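Planning and Budgeting a Second Robot Cell
Student project report by Vaughan Ellery
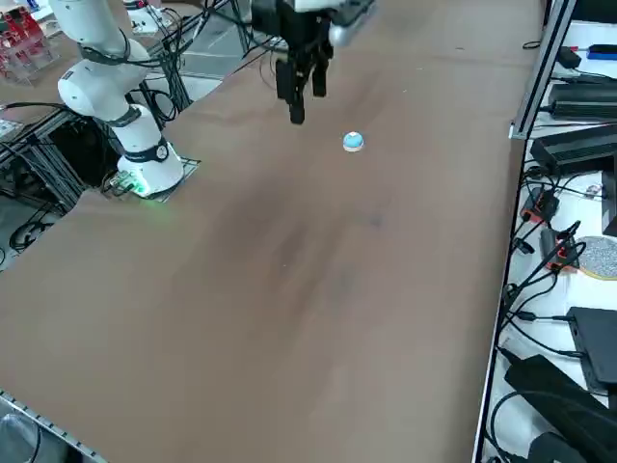 Why we needed a plan at all

When I joined the project I thought buying equipment meant choosing a robot arm, getting a price and sending off a form. I was so wrong! The arm is the exciting bit, but my first draft of the budget left out the table, the cables, the power supplies and the mounting plate, and my supervisor handed it back with 18 comments on it. I have learned more from those comments than from any lecture this year.

The aim was simple enough to write down. We have one cell for picking up and moving small objects, and the department wants another in a different room by December, so that two groups can work at once. My job was to find out what the first cell is really made of, price it all again, and say what we should do differently.

How I made the list

I started with the old order forms, which covered the big things and hardly any of the small ones. Then I spent an afternoon walking round the cell with a notebook (and a torch for the bits underneath). The final list came to 91 lines. I sorted these into four groups: arm and gripper, frame and table, electronics, and what I called "bits" – cable ties, adaptors, brackets, storage racks, test objects and so on.

The bits were my favourite part, which I did not expect. Each line is cheap, but there are so many of them, and a missing adaptor can hold up the whole build just as well as a missing arm.

Suppliers

I asked for quotes from Bollix, Grimshaw and Claston. Bollix could supply the arm and gripper together, with one warranty for both, and they answered my questions very patiently. Grimshaw were cheaper for aluminium profile and would cut it to length for us, which saves a lot of time with a saw. Claston had the best price on power supplies, but the delivery time was longer than I was happy with, so I have put them down as second choice.

I also looked at Sosby, who sell used arms. This would leave money over for a spare gripper, and I was very tempted. The trouble is that the warranty is short, and we would have to pay for the mounting plate and the cables separately. I worked it through both ways and the gap turned out smaller than it looked on the first quote.

Space and cables

A budget also has to cover where things go. The open tabletop needs to stay clear for the objects being handled, and the electronics need somewhere of their own. In our cell they live on a white side table, and it is crowded. For the new one I have asked for a wider side table with a shelf below and cable trunking along the back – both cheap compared with an afternoon spent tracing one black cable among lots of other black cables.

What I recommend

Buy the arm and gripper new from Bollix and the profile from Grimshaw. Order 2 of every cable that moves with the arm. Keep back a small sum for the bits and do not let anybody spend it on something else before the build starts. The arm should be ordered first, as it has the longest wait, and the table last.

Still to do

My sheet has prices against 88 of the lines. The other three are brackets we may be able to make in the workshop, and I am waiting to hear what the metal would cost. I also want to check the floor sockets in the new room before anything is ordered, as the plan I was given is quite old and shows a door where there is now a cupboard.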